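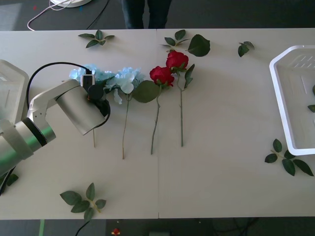
Written by Niamh Hennessy, Shop Editor, Engström Home & Table

Satura Mixed Stems: Pale Blue Hydrangeas, Red Roses and Loose Greenery

We've been selling artificial flowers at Engström for long enough to have strong feelings about them, and the Satura Mixed Stems have been on my own dining table, in one arrangement or another, since July. They come as separate pieces, which I know will put some people off right away. If you want a finished arrangement that you can lift out of a box and set down on the hall table, we do carry those, and they're lovely. This is for the person who likes to stand at the kitchen counter on a quiet evening with a pitcher and a pile of stems and fuss until it looks right (I am that person, and I suspect a good many of you are too).

The mix is built around two flowers that don't usually share a vase. The hydrangeas are a pale, cool blue, with a full rounded head made up of lots of little petals. The roses are red, a proper deep red, with small green sepals under the bloom and a leaf on the stem. On paper I thought the two together would look like a flag. In a vase, with plenty of green between them, they look like something you might have cut from an old garden where the person who planted it just liked what she liked.

What's in the box

Each box holds 24 pieces. You get hydrangea stems, rose stems, sprigs of rose foliage and a little packet of loose leaves. The exact split between sprigs and loose leaves can be a touch different from box to box, but the flower stems are always the same: four hydrangeas and six roses. Everything is packed flat with the heads all at one end, and I'd suggest you lay it out the same way when you open it. Give yourself a clear table, put the flowers in a row with the stems toward you, and set the greens to one side. You'll see what you have, and you'll be much less tempted to use all of it in the first vase.

The stems are long and slender. Roses and hydrangeas reach far enough down for a tall pitcher, and for a shorter container you can bend the bottom of the stem up on itself instead of cutting it. I'd really encourage you to try bending first! Once a stem is short it's short for good, and next spring you may want it in something else entirely.

About the leaves

I want to spend a little time on the leaves, as they're the part of the set that customers write to us about most, usually after they've lived with it for a while. The sprigs are dark green with a serrated edge, shaped like real rose leaves, on thin lighter stems. Some have the leaves fanned out wide and some have them narrower and more pointed, and that bit of variety does a lot of quiet work. When every sprig in a bunch is identical your eye picks it up from across the room, even if you couldn't say what's bothering you.
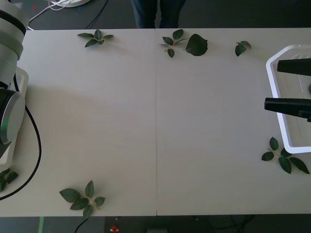 Rose-leaf sprigs and a single loose leaf from the Satura range.

Sprigs will arrive a little squashed, the way all foliage does after a trip in a box. Take each one by the base and open the leaves out gently with your fingers, one at a time, tipping a few up and letting a few hang. If one leaf insists on facing the wrong way, let it. A branch in the garden would have the same trouble.

The single leaves are for filling in. Tuck one under a hydrangea head if you can see too much bare stem, or slide one between two roses that are sitting too close. They're also very nice by themselves, scattered down the middle of a table runner or laid on a folded napkin with a place card. Ingegerd Grønli, our buyer for the table department, uses nothing but the greens for most of the winter and keeps the flowers in the drawer until she's tired of looking at snow.

A first arrangement, if you'd like somewhere to start

You'll need a pitcher or a vase with a fairly narrow neck. Wide mouths are hard work with light stems, and everything slides to the edge and leans there looking sorry for itself. If a wide one is all you have, crisscross a little clear tape over the opening.

Start with four or five sprigs, leaning outward all the way around, until the rim is mostly hidden.

Add two hydrangeas, one lower at the front and one a bit higher and off to the side. They take up a lot of room, so let them.

Then put the roses in where there are gaps. I like three. Set them at different heights, with at least one standing clear of everything else so you can see the stem below it.

Turn the vase around. Fix the back. Put in a loose leaf or two and go make yourself a cup of tea, and when you come back you'll spot the one stem that needs moving.

If you prefer a lower look for the middle of a dinner table, fold the stems up and use a small bowl, with both flowers sitting close together and the greens spilling over the side. People can see each other over it, and that matters more to me at dinner than any flower.

How many boxes do I need?

One box will fill a good-sized pitcher with some pieces left over, or two small vases if you go easy. For a mantel I'd want two boxes. We also get a lot of questions from people doing weddings and big family parties, and there it depends so much on the size of the tables that I'd rather you called us than took a number off a web page. I can tell you that Roksolana Kostiuk in our events corner recently planned a dinner for 200 guests with 25 boxes, using low bowls on the long tables and leaves at each place, and she had enough left to do the entry.

Event orders are packed with flowers and greens in separate cartons if you ask for it when you order. Please do ask! It saves a lot of sorting on the day, when you have plenty of other things to be getting on with.
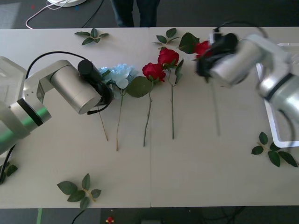 Color, and what it goes with

The blue is a soft one. In morning light it can look nearly gray, and under a warm lamp it picks up a bit more color. It sits happily with white dishes, gray linen, natural baskets and most wood. The red is the loud one of the family, so if your room is already busy, try one rose among the hydrangeas and see how you feel before adding more. If your room is very plain, use them all and enjoy yourself.

I've been asked whether the set can be used for Christmas. Yes, with pleasure. Leave the hydrangeas out, use the roses and every bit of the green, and add a few real fir branches from the yard. For the Fourth of July, use both flowers in a white pitcher and don't overthink it. The rest of the year I drift back and forth. There was a week in the fall when I had a single rose in a bud vase by the sink, and I was as fond of that as anything I've put together with a full box.

Looking after them

Dust is the main thing. A soft, dry paintbrush is the best tool I've found, and a cheap one from the hardware store is fine. Work from the center of the flower outward. A hair dryer on the cool setting also helps with the hydrangeas, which have a lot of little places for dust to settle.

Please don't soak the stems or put them out in the rain, and keep them away from a windowsill that gets strong sun all day. They're meant for indoors. A covered porch for an afternoon party is all right as long as you bring them in afterward.

For storage, lay them flat in the box they came in, heads together at one end, with a sheet of tissue over the top. If you've bent the stems, straighten them a little first or they'll catch on one another. The loose leaves go back in their packet, and if you've lost the packet, an envelope does nicely.

A few questions we hear often

Can I buy just the roses?
Yes. Single rose stems and single hydrangea stems are both sold separately, and so is the foliage. The mixed box works out cheaper if you want some of everything.

Do they smell of anything?
There's no added scent. Straight out of the box they may have a slight new smell, which goes once they've had a day or so in the open air.

Can I mix them with real flowers?
You can, and I do. Put the real ones in a small jar of water inside the larger vase, and stand the artificial stems around the outside of the jar where they'll stay dry.

What if a head comes off?
They push on, so try pressing it back firmly first. If it won't stay, get in touch and we'll send another stem.

Ordering

The mixed box is in stock in the store and online. We ship in the maker's own carton, and returns are fine as long as the stems haven't been cut. For orders of ten boxes or more, ask for Roksolana at the events corner and allow her two weeks if you possibly can. If you'd like to see the colors before deciding, there's an open box on the long shelf by the linens, and you're welcome to take the stems out and play with them for as long as you like.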